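The 188 to Tarnholm

My aunt left me her flat in Enwood and everything in it, on condition that I cleared it by the end of July. I took the bus up on a Wednesday. The 188 leaves from outside the old corn hall and takes 40 minutes, and for most of that time I was the only passenger upstairs.

The flat was on the second floor, above a shop that had once sold wool. I had not been inside since I was twelve. The key was stiff and I had to lift the door by its handle, which I remembered doing as a child. The hall smelt of floor polish. Her coat was on the hook with a folded shopping bag in the pocket.

I began with the kitchen, as it seemed the least likely to upset me. She had kept every jar. There were tins of Plostier biscuits going back years, the biscuits long gone and the tins full of string, keys, candle ends and receipts. I put the receipts in a bag and then took them out again and read them. She had bought a pair of walking boots when she was seventy-nine. She had never mentioned walking.

My mother used to say that her sister had been nowhere. It was said kindly, most of the time. My aunt worked in the ticket office at Tarnholm station until it closed, and after that she did three mornings a week in the library. When the rest of us went abroad she looked after the cats. We sent her postcards, and she wrote back to thank us for them, which meant she was usually thanking us after we had got home.

At four o'clock I made tea without milk and went into the back room. 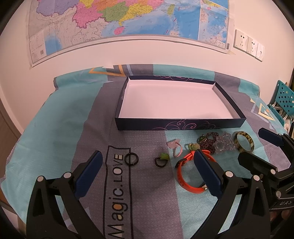 The map on the back room wall.

I stood in front of it for some time. I had expected a bed and a wardrobe. I knew the island at the bottom, and the sea, and after that my geography gave out. Nothing had been marked on it. I looked for pinholes or pencil and found none.

The notebooks were in the wardrobe, in a shoebox. There were two of them, with red covers, and they were full of her small upright writing. The first was all vocabulary. She had set down the words for bread, rain, platform, ticket, return ticket, late. The second was a journey. She had worked it out train by train, with the times and the changes, from Tarnholm to the coast and then on across everything in between. It had her notes in the margin -- where to buy fruit, which side of the carriage to sit on, how long to allow for the border.

The last page gave the fare in pencil, and under it she had written "ask about cats".

I looked for a ticket. I went through the Plostier tins again and the pockets of the coat, and then the drawer beside the bed, where there was a paperback about a conjuror called the Great Fakir and a torch that still worked. I found her passport in the bread bin. It had run out nine years before and every page in it was clean.

The boots were under the bed. I turned them over. The soles were worn down at the heels, the left more than the right, and there was dried mud in the tread. She had gone somewhere in them, then, even if it was only the reservoir path.

It was getting dark by the time I stopped. I had filled five bags and moved none of them. I put the notebooks in my rucksack and washed the cup. Then I tried on the boots, and they fitted, near enough, with thick socks.

The last 188 had gone. A man at the stop told me the 197 went the long way round, by the reservoir, and I said that would do. I sat upstairs at the front, on the left-hand side, and began on the first page. Bread. Rain. Platform. I said them under my breath until the driver called out that we were there.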